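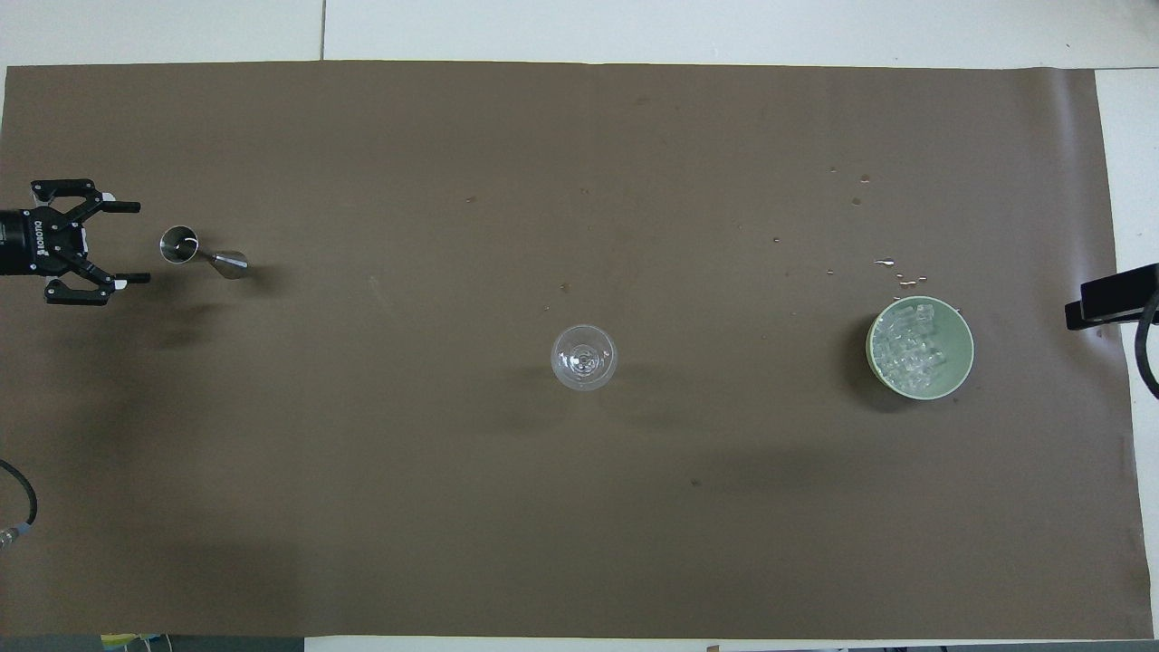 Arvo Kauppinen
내년 장비 예산을 쓰고 있습니다. 로봇으로 음료를 준비하는 작업대를 하나 더 만들고 싶어서 구매 목록을 정리했습니다. 비슷한 계획을 하시는 분이 계실 것 같아서 여기에 조금씩 적겠습니다. 한국어가 어색한 부분은 이해해 주시면 감사하겠습니다.

먼저 목록의 크기입니다. 처음에 저는 "로봇 팔, 그리퍼, 카메라, 컴퓨터"만 썼습니다. 네 줄이었습니다. 지금은 41줄입니다. 늘어난 줄의 대부분은 값이 싼 물건입니다.

그 싼 물건들이 일정을 제일 많이 흔듭니다. 팔은 주문하면 담당자가 생기고 전화도 옵니다. 케이블 연장선은 담당자가 없습니다. 제가 잊으면 그냥 안 옵니다.

가장 긴 납기는 57일이었습니다. 팔의 납기로 생각하신 분이 많겠지만 힘 센서와 손목 사이에 들어가는 어댑터 판이었습니다. 우리 조합에 맞는 것이 재고에 없어서 새로 가공해야 한다는 답을 받았습니다.

그래서 목록에 "납기" 칸을 "가격" 칸보다 왼쪽으로 옮겼습니다. 작은 변경이지만 회의 때 사람들이 질문하는 순서가 달라졌습니다.

그리퍼 이야기를 하겠습니다. 우리 작업에는 두 손가락 그리퍼를 계속 쓰려고 합니다. 손가락이 더 많은 손도 견적을 받았습니다. 가격을 보고 조용히 파일을 닫았습니다.

두 손가락으로 무엇을 잡을 것인지 먼저 써 보는 것을 추천합니다. 우리 경우는 지거, 와인 잔, 얼음 그릇입니다. 세 가지가 모두 다른 방법으로 어렵습니다.

지거는 양쪽 컵의 크기가 다릅니다. 세워 두면 허리 부분을 잡을 수 있습니다. 옆으로 누워 있으면 각도가 매번 다르고, 금속이라서 빛을 반사합니다. 손가락 패드의 마찰이 부족하면 돌아갑니다.

와인 잔은 투명합니다. 위에서 내려다보면 동그라미 몇 개가 겹친 모양이고, 깊이 카메라는 그 동그라미를 잘 믿지 않습니다. 그래서 저는 카메라 예산을 한 줄로 쓰지 않고 두 줄로 나누었습니다. 머리 쪽 한 줄, 손목 쪽 한 줄입니다.

얼음은 소모품 예산에 들어갑니다. 경리 부서의 Morenike Garba 씨가 저에게 "얼음이 왜 장비입니까?"라고 물었습니다. 좋은 질문이었습니다. 제빙기는 장비이고 얼음은 소모품이라고 대답했습니다. 그러면 제빙기의 물은 무엇이냐고 다시 물으셨습니다. 아직 답을 드리지 못했습니다.

물 이야기가 나온 김에 계속하겠습니다. 얼음을 쓰면 작업대에 물방울이 생깁니다. 처음 예산에는 이것에 대한 줄이 없었습니다. 지금은 세 줄이 있습니다. 바닥에 까는 종이, 흡수 천, 그리고 커넥터 방수 덮개입니다.

종이는 갈색 롤 종이를 씁니다. 흰 상판 위에 바로 물건을 놓으면 얼음과 유리가 배경에 묻혀서 카메라 영상에서 경계를 찾기가 힘듭니다. 어두운 종이가 우리에게는 더 좋았습니다. 롤 하나의 값은 정말 작습니다. 그래도 목록에 씁니다.

다만 종이는 젖으면 울고, 울면 잔이 조금 기웁니다. 얼마나 자주 바꿀지를 정해야 몇 롤이 필요한지 계산할 수 있습니다. 저는 이 계산을 하지 않고 주문했다가 오후 3시에 롤이 끝난 적이 있습니다.

고무 매트로 바꾸자는 의견도 팀에 있습니다. Selamawit Dinsa 씨가 샘플을 두 장 가져왔습니다. 한 장은 빛을 너무 반사했고, 한 장은 냄새가 심했습니다. 이 항목은 "보류"입니다.

이제 돈입니다. 숫자를 다 공개할 수는 없습니다. 비율만 쓰겠습니다. 팔과 그리퍼와 컴퓨터가 전체의 70퍼센트입니다. 남은 부분에 카메라, 작업대, 케이블, 안전 장치, 소모품, 운송, 설치가 다 들어갑니다. 처음에는 이 나머지를 너무 얇게 잡았습니다.

특히 운송과 통관을 한 줄로 쓰지 마십시오. 우리는 작년에 그렇게 썼고, 창고 보관료가 어디에도 속하지 않는 돈이 되었습니다. 결국 회식비에서 빠졌습니다. 팀원들이 아직 기억합니다.

작업대 상판에 대해서도 씁니다. 판 하나로 된 큰 상판은 엘리베이터에 들어가지 않았습니다. 그래서 판을 이어 붙인 것을 삽니다. 이음매가 생기지만 팔의 위치 교정에는 문제가 없었습니다. 잔을 이음매 위에 놓지 않는 규칙만 만들었습니다.

견적은 세 군데에서 받고 있습니다. Birkico는 답이 빠르고 견적서가 짧습니다. Surstead는 답이 느리지만 항목을 하나씩 다 써 줍니다. Lutetti는 설치 교육이 포함인지 아닌지를 세 번 물어야 알 수 있었습니다.

짧은 견적서가 편해 보이지만 저는 긴 견적서를 더 좋아합니다. 짧은 견적서에는 "기타 부속"이라는 줄이 있습니다. 그 줄 안에 무엇이 있는지는 상자를 열 때 알게 됩니다. 작년에는 비상 정지 버튼이 그 안에 없었습니다.

그래서 이번에는 업체에 보낼 질문지를 만들었습니다. 그대로 가져가서 쓰셔도 됩니다.
- 손가락 패드는 따로 살 수 있습니까? 최소 주문 수량은 얼마입니까?
- 케이블 길이는 팔을 끝까지 폈을 때도 충분합니까?
- 고장이 나면 대체품을 보내 줍니까, 수리가 끝날 때까지 기다립니까?
- 소프트웨어 갱신 비용은 언제부터 생깁니까?
- 설치하는 사람의 출장비는 누가 냅니까?

두 번째 질문은 제 경험에서 나왔습니다. 케이블이 작업 공간 안으로 들어오면 잔을 밀 수 있습니다. 길면 늘어지고 짧으면 당겨집니다. 케이블 고정 클립을 넉넉히 사십시오. 한 봉지로는 모자랍니다.

예비 부품 원칙은 간단하게 했습니다. 물건에 직접 닿는 것은 예비를 삽니다. 닿지 않는 것은 업체의 대체품 조건을 보고 정합니다. 패드는 예비가 있고, 컴퓨터는 없습니다. Dexter Tran 씨는 컴퓨터도 예비가 필요하다고 합니다. 그 의견을 비고 칸에 적어 두었습니다.

유리 잔 예비는 따로 씁니다. 상자로 삽니다. 같은 모델이 계속 판매되는지 꼭 확인하십시오. 중간에 잔 모양이 바뀌면 앞에 모은 기록과 비교하기가 어려워집니다. 우리는 Yilma라는 주방용품 도매점에서 사는데, 단종되기 전에 연락을 주기로 약속을 받았습니다.

플라스틱 잔으로 바꾸면 안 되냐는 질문을 자주 받습니다. 연습 단계에서는 괜찮습니다. 그러나 무게가 다르고 미끄러지는 느낌도 다릅니다. 두 종류를 다 사고, 언제 유리로 넘어가는지를 일정표에 적었습니다.

지거도 같은 모양으로 여러 개를 삽니다. 떨어뜨리면 입구가 찌그러지고, 찌그러진 것을 계속 쓰면 손가락이 잡는 위치도 달라집니다. 값이 싸서 고민할 필요가 없는 항목입니다. 목록에서 제일 기분 좋은 줄입니다.

승인 절차도 계획에 넣어야 합니다. 우리 회사는 300만 원을 넘는 물건은 결재가 한 단계 더 있습니다. 그 단계가 몇 주 걸릴 때도 있습니다. 저는 금액을 나누어서 이 단계를 피하라고 권하지 않습니다. 나중에 감사에서 설명하는 시간이 더 깁니다.

그 대신 결재자인 Carter MacLeod 씨에게 목록을 미리 보냈습니다. 정식 문서가 올라가기 전에 이상한 줄이 있으면 표시해 달라고 부탁했습니다. 두 줄에 표시가 왔습니다. 하나는 제가 단위를 잘못 쓴 것이었습니다. 부끄럽지만 빨리 알아서 다행입니다.

다른 하나는 "작업자 의자"였습니다. 로봇 예산에 왜 의자가 있냐는 것이었습니다. 사람이 하루 종일 옆에 앉아서 원격으로 조종하고 물건을 다시 놓아야 합니다. 의자는 남았습니다. 등받이가 있는 것으로 올려 주셨습니다.

사람의 시간도 예산입니다. 얼음을 채우고, 녹은 물을 버리고, 잔을 닦고, 종이를 바꾸는 시간입니다. 저는 이것을 "준비 시간"이라는 칸으로 만들었습니다. 돈으로 바꾸지는 않았습니다. 그래도 칸이 있으면 일정표를 만드는 사람이 한 번은 봅니다.

빌리는 방법도 알아보았습니다. 팔은 임대가 가능했고 그리퍼는 임대가 없었습니다. 물에 닿는 작업이라고 설명하니까 팔의 보증금도 올라갔습니다. 기간이 짧은 분들에게는 그래도 임대가 좋을 수 있습니다. 계약서에서 "습기" 부분을 꼭 읽어 보십시오.

지금 상태입니다. 10월에 최종 목록을 제출합니다. 아직 열려 있는 것은 매트, 제빙기의 크기, 그리고 어댑터 판을 먼저 주문해도 되는지입니다. 판을 먼저 주문하려면 팔의 모델을 확정해야 하고, 팔의 모델은 결재가 끝나야 확정됩니다. 순서가 원처럼 돌고 있습니다.

혹시 이런 경우에 부품만 선주문하신 분이 계시면 방법을 알려 주십시오. 업체에 의향서를 써 주는 것으로 되는지 궁금합니다. 댓글도 좋고 쪽지도 좋습니다.

추가: 제빙기에 대해 물어보신 분이 계셔서 씁니다. 얼음 모양은 투명한 각얼음으로 통일했습니다. 하루에 필요한 양을 재는 중이고, 결과가 나오면 이 글 밑에 이어서 쓰겠습니다.

관련 글
손가락 패드를 언제 교체합니까: 우리 팀의 기록 방법
로봇 작업대 조명 견적을 비교할 때 본 것들
통관 서류에서 제가 틀린 칸
원격 조종 작업자를 위한 휴식 시간표

문의: 프로필의 쪽지 기능 | © Arvo Kauppinen | 글을 옮기실 때는 출처를 적어 주십시오 | 맨 위로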